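Geltia 's new planner is out, and I've had it running since breakfast

So the thing I've been nagging people about since May has finally landed. Geltia have put out the next version of Mutico, their motion planner for arms and grippers, and I downloaded it at ten past seven this morning with a piece of toast in my other hand. Yes, I was that keen!

For anyone who skipped the last few posts, Mutico is the bit of software that works out how an arm gets from where it is to where you want it without clouting anything on the way. The old version was fine in open space and pretty hopeless near walls. Ask it to go into a corner and it would either sulk for ages or come back with some huge looping path (I once watched it go round three sides of a table to reach something right beside the wrist).

The big change is in how it treats surfaces. It used to pad everything by the same amount, so a tight corner more or less vanished as far as the planner was concerned. Now the padding shrinks as the gripper slows down, and you set the lower limit yourself. Siiri Vasiliauskas, who wrote most of that part, told me the team at Drallby had been stuck on it through the whole winter. "We kept making it cleverer and it kept getting worse," she said. "In the end we threw out 1665 lines and started again from the speed limit."

I'm trying it in simulation first, as any sane person would. My test room, which I've called Pärn, is a small one with a cobbled floor, a grey wall and a dark red one, and the job is to send the open gripper towards the corner from 500 different starting poses. The old version found a path for 116 of them before I lost patience and stopped it. The new one is still chugging through its list as I type, so no final score yet, but I've already had to change my settings file twice, and both times it was my own silly mistake.

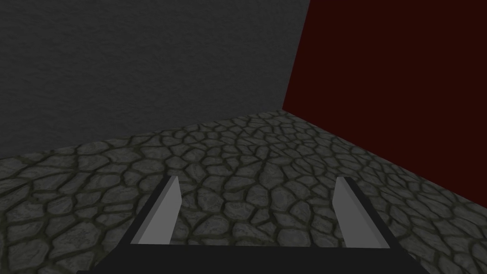 A couple of warnings if you're upgrading tonight. The old padding setting is ignored without so much as a message, so look for it in your files and take it out. The time limit per plan is now 200 milliseconds unless you say otherwise, and that's a bit mean on an older laptop. I've doubled mine. Iddrisu Aryee has also spotted that the preview window draws the planned path one step behind when you scrub backwards, and he's already sent in a fix, bless him.

It's a free update if you've got the last version, and your saved rooms should open as they are (mine did, all but one very old one). Siiri says a smaller release with the preview fix is next on the list. I'll put my full numbers up once the run has finished, along with the settings file, so you can all tell me what I've got wrong in it.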